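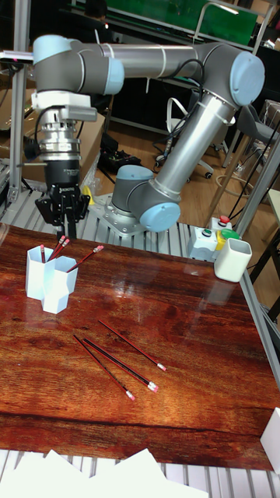
Meet the Seltix: A Robot Arm That Picks Up Pencils

The Seltix is a robot arm kit sold by a company called Preltemell. Schools and science clubs can buy it or rent it. This page explains the parts of the kit, what the pencil job is, and what we thought of the kit after trying it at the Zikdale learning center.

What is a robot arm?

A robot arm is a machine made of stiff tubes and joints. A joint is a place where the arm can turn or bend. Your own arm has joints too: the shoulder, the elbow and the wrist.

This arm has six joints, so engineers call it a six-axis arm. The joints have pale blue caps, which makes them easy to find. The grey tubes between them do not bend. All of the movement happens at the joints.

Each joint has a motor inside. When the computer wants the arm to reach a certain spot, it works out how far each motor must turn. All six motors can turn at the same time.

The bottom of the arm is bolted to a metal plate. A heavy arm that moves quickly would tip over if it were only standing on a table.

What is a gripper?

A gripper is the robot's hand. The gripper on this arm is black and has two fingers. Two fingers are enough for pencils, pens, small boxes and blocks. They are not good for soft or floppy things such as socks.

The fingers stay parallel. That means they slide toward each other without tilting, like two sliding doors closing. Before the arm picks anything up, the fingers must be open wider than the object.

What is the pencil job?

The pencil job is one of the 89 practice jobs in the Seltix job book. It uses pencils and a white holder with two joined cups. Each cup has six sides, and one cup is taller than the other. Some pencils start in the holder and others start on the table.

To put one loose pencil away, the robot follows these steps:

1. Find the pencil.
2. Move the gripper above it.
3. Turn the wrist so that one finger is on each side of the pencil.
4. Go down and close the fingers.
5. Lift the pencil and tip it upright.
6. Move over the holder, lower the pencil and open the fingers.

Step 3 is harder than it sounds. If the wrist is turned the wrong way, the fingers land on top of the pencil or push it away. Pencils that lie close together are harder still, as a finger has to fit in the gap between them.

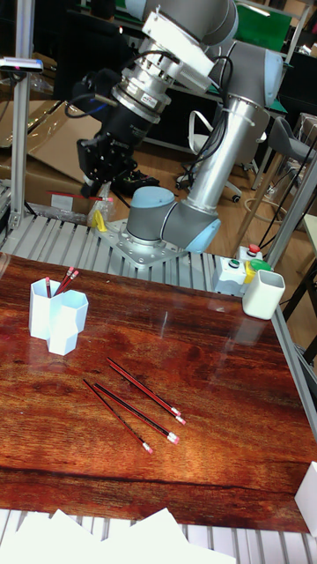 Three pencils lie on the table in a loose fan, with the two-cup holder on the left.

Shiny tables

Look at the bright streak on the tabletop. It is a reflection. A person knows that a reflection is not an object, but a computer looking through a camera may need help to tell the difference. The job book suggests trying each job on a shiny table and again on a dull one, then comparing the results.

What are the big buttons for?

The control box sits near the white square cup. It has a red button on top and green buttons as well. In the Seltix kit the red button means stop. An adult must be close enough to press it whenever the arm is switched on. Keep hands, hair and sleeves away from the arm until it has been switched off.

What did we think?

Good points: The job book is clear. The steps are short, and the words are explained at the back. The two-cup holder is a good choice, with one target higher than the other.

Bad points: The kit is large. It needs a strong frame, and the cables need to be kept clear of the moving parts. Setting up took us 2 afternoons. The job book has 538 pages, so expect to use only a small part of it in one school year.

Spare gripper fingers are sold separately under part number 1661. In our area the kit can be rented from Gatchalian, and rentals for the new school year open in August.

Words to know

Axis: a line that something turns around. Two or more are called axes.
Gripper: the part of a robot that holds things.
Joint: a place where a robot arm turns or bends.
Parallel: side by side and always the same distance apart.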